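A few people asked about our week in Skiken, so I'm putting it all in one thread, mostly so I don't have to keep typing the same answer about the ferry (sorry, Mom).

1/ Skiken is the last village on the coast road, past Masine, with a stony beach at one end and a long row of pines at the other. We took the bus from Masine because the parking by the harbor fills up early in August. The ride is slow and winding and I'd do it again tomorrow.

2/ We rented two rooms above the old net store. Plain and bright, a kitchen with everything we needed, and a window that let in the sea air all night. I wrote most of my postcards there with my second coffee.
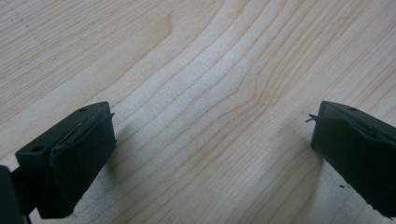

Pale wood with a lovely wavy grain.

3/ Now, the beach. Bring shoes you can swim in! The stones are smooth but they roll under you, and Tumelo Modise, who came along for the first few days, went in sideways more than once. The water is clear and very calm before lunch.

4/ For food, go to Mokoena on the harbor steps and ask for the sardines with fennel. They open at 7 and the terrace goes quickly — we ate there twice and would have gone a third time if it hadn't rained.

5/ The rainy day wasn't wasted, mind you. We slept late, played cards and finally read the walking leaflet from the bus station.

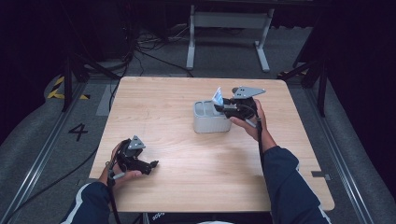 6/ The lighthouse walk. It starts behind the chapel and climbs 894 steps, according to the leaflet, and I believed every one of them by the top. Take more water than you think you need. You can see all the way back to Masine, and there's a bench on the shady side where we stayed for ages.

7/ If you only have one day, do the walk early, swim after, and keep the sardines for the evening. Last bus back leaves from the pines, so check the board when you get off.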